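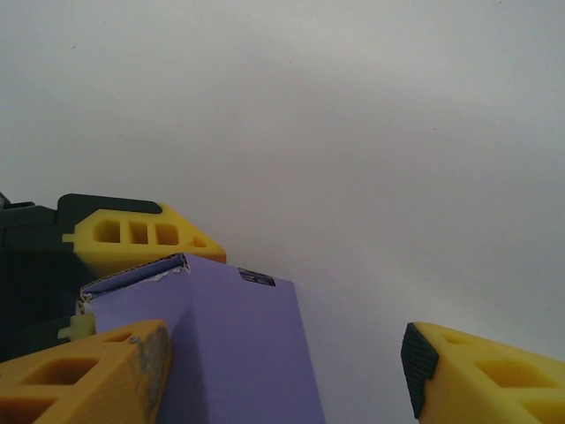
Handout 6: Small Cartons, Opening and Inspection

Packaging Basics, second half of term
Course leader: Seul-gi Heo
Lab sessions: Fahad Dhanial, Dodstead building, ground floor

Read this before the April lab. Bring a ruler marked in millimeters, a pencil, and the carton you were given last time. If you have lost yours, ask Fahad for another one from the Ghauri stock.

1. What a small carton is made of

Most people think of a small product box as a single sheet of card. Many are, but the ones used in this part of the course are corrugated. Corrugated board has a wavy layer, called the flute, glued between two flat layers, called liners. The outer liner takes the print. The inner liner faces the product and is sometimes colored as well.

You can't see the flute on a closed box unless you find a cut edge. A tear shows it right away. On the purple carton the top left edge is torn open, and the brown flute shows with a dark blue lining on the inside. White paper fibers peel away along the rim.

Look for three things at any torn edge:
the flute, and whether it has kept its wave or been crushed flat
the liners, and whether they have come away from the flute
the fibers, and whether they are short and even or long and ragged

Long, ragged fibers mean that the paper itself gave way. A clean gap between liner and flute, with little fiber on either side, points to weak glue. Write down which one you see before you try to explain it.

2. Holding the carton

A flat carton should be held from two opposite sides, near the middle of each side. Holding it by one corner puts a twist into the board, and the twist can start a crease that you will later mistake for shipping damage.

Press only as hard as you need to stop it from sliding. If the side panel bows inward, ease off. Keep fingers and tools away from an edge that is already torn, or you will make the tear longer and your measurement will be useless.

Work on a plain, light surface. Loose fibers and bits of flute are easy to lose on a patterned bench. Clear everything else off to one side, including your handout.

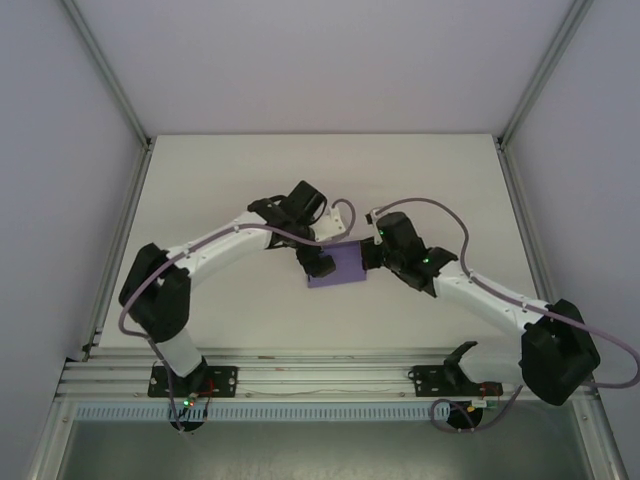

3. Measuring

Outside dimensions are always written in the order length, width, depth. The length is the longer side of the opening, the width is the shorter side, and the depth is the distance from the opening to the base.

The sample carton in the Flillex set measures 145 by 143 mm at the opening. Students often write this down as a square. Measure both sides, even when they look the same. A difference of two millimeters is enough to make an insert bind when it is turned the wrong way.

Do not measure across a torn edge. Move the ruler down to sound board and make a note that you did so.

4. Opening without tearing

Find the tape or glue line first. If there is tape, slit it along the join with the blade set shallow. If the flap is glued, slide a flat tool under one end and work along it slowly. Pulling up from the center of a glued flap usually takes the outer liner with it.

Keep any piece that comes off. Put it in an envelope with your carton number on the front.

5. Lab record

Fill in one sheet per carton:
carton number and outside color
length, width, depth in millimeters
type of closure (tape, glue, tuck)
location and length of each tear
flute condition at each tear
a pencil sketch of the worst edge

There are 13 cartons in the Narkuvus box at the back of the lab. Each pair takes one. Return it with the damaged side facing up.

For next time: read the notes on inserts and dividers, and finish your sketch in ink. Sheets go in the tray outside Seul-gi's office by 4 p.m.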